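Week 6: setting up the Trenik cell in the simulator

Okay, on to the bit I like best! Before anyone touches the real arm in the Vernholm lab, we set the gripper up in sim. Load the Brabec scene, then open the close-up view and leave it open, as you'll be checking the jaws every time you change an offset.

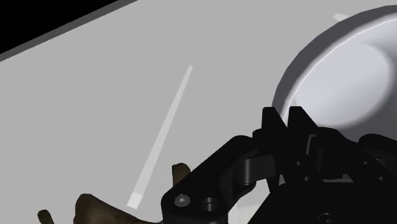
Fig. 4. Close-up view, gripper fingers near the bowl.

I check the tool offset first (mine was out by 4 mm last term and I blamed the software for a whole Sunday). Put the new value in, save, reload. If the fingers look crooked against the housing, you've probably typed it into the wrong axis.

Then swap to the wide view and jog the arm over the bowl slowly, speed at 29 per cent, please. Watch the cloth in front, as it hides the bottom of the bowl from this side and it's easy to go too low.
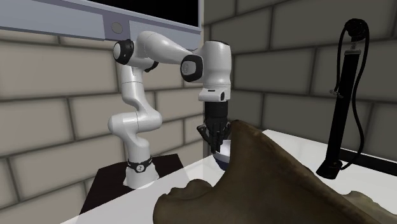
Saving your setup

Name the file with your bench number and upload it to Hiveline. Keep the old one too, you'll want it when we recalibrate.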